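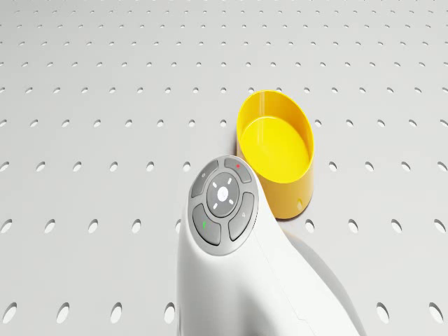 pinecone_meg
Has anybody stayed in Clullel in January? We're thinking three nights and I mostly want the harbor walk and the little shops (my sister swears by the pottery). I'm hopeless with directions, so picture four little tick marks in a cross around a center point: the harbor is the bottom one, the Saithong Inn is the top one, and I still can't work out where the ferry goes!

dockside60
Half the shops close after the holidays. I'd skip it and stay in Bokureo.

tansy_r
Disagree, we loved it quiet! The Saithong was $100 a night and the bakery was open every day.

dockside60
One bakery, though. Bokureo has 12 places to eat, all year.

pinecone_meg
Hmm, one bakery might do me fine. Does the Stimik ferry run in winter?

tansy_r
Yes, mornings only. Bring a hat.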